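Hultix Opens Up Its Bin-Picking Budget Planner to Small Shops

Hi, Dalva Miranda here from Hultix. We've got news, and if you're trying to get a robot cell into next year's budget, I think you'll like it! Starting in April, our planning worksheet, Fladia, is free to any shop that wants it.

We built Fladia for ourselves. When we priced our first picking cell, I put the arm at the top of the page and figured the rest was small change. Well, the rest came to 131 lines – hoses, fittings, cables, clamps, spare fingers, the bin, the table under the bin. I'd planned for 19. My boss still brings it up.

So the worksheet starts at the bin and works back toward the arm. You list the odd things you need picked up (a cup, a little wheel, a roll of tape, whatever your mix looks like), and it walks you through the gripper, the hoses and the mounting before you ever ask for a quote.

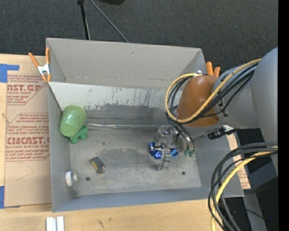

Nivaldo Magalhães told us the cabling page alone changed his order at Godoy, and that he wishes he'd had it before signing for the first cell. He also asked for a page on spare parts, and he's getting one. It covers six months of wear items, and you can stretch it if your supplier is slow.

Nearly 20 shops tried the early version with us over the winter, and they were not shy with their notes (thank you, I mean it). The lease-or-buy page got a full rewrite because of them.

Fladia works in any spreadsheet program, and there's no sign-up call. Ask for a copy through the Hultix contact page, or stop by our table at the Plelleo equipment fair in April and I'll go through your numbers with you. Bring your quotes, even the ugly ones!

Press contact: Dalva Miranda, Hultix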